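December 2025

Up before six. Finished the last of the Cletport invoices and sent them off before breakfast, 400 for the month, which covers the van repair and leaves a bit over.

Spent the rest of the morning on the desk. It came from Erska in October and I have been putting things on it ever since without deciding where anything goes. Threw out two bags of paper. Found the Onuoha warranty card and the spare key, both under old receipts. Wiped the top down and moved the pens into the drawer. 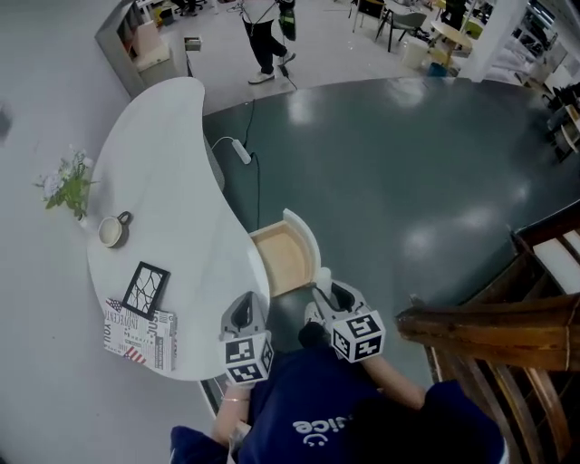
I still want less on the top. The flowers can stay at the left end with the cream mug next to them, but the black picture frame should go on the wall, and the magazine underneath it can go out with the recycling. The drawer is pale wood inside and marks easily, so I need a liner for it. Soup for lunch. Rain after four.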